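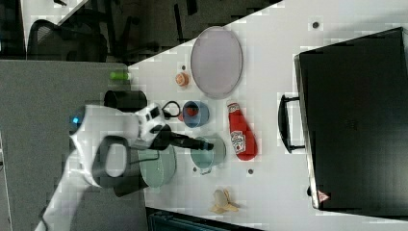
Tue 8 March

Glaze tests, third firing. Ran the Howells kiln overnight with 31 tiles, all Fetis white base. Top shelf came out clean. Bottom shelf has pinholes again on tiles from batch 105, same as in February. Siriporn Noiphan thinks the slip was sieved too coarse – I think the shelf is running cold. Put cones on both shelves next time and settle it.

Tillberg invoice 3387 still open, two bags short. Called, no answer.

Batch 826 mixed with less water. Brushes on badly, dips fine.
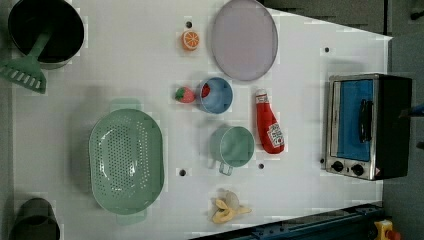 Lavender plate, blue cup and halved orange, from above.

Want a gray closer to that plate rim for the next set. Try the Dikeo stain at half strength, then with a pinch of cobalt. Tiles are cut and drying on the rack.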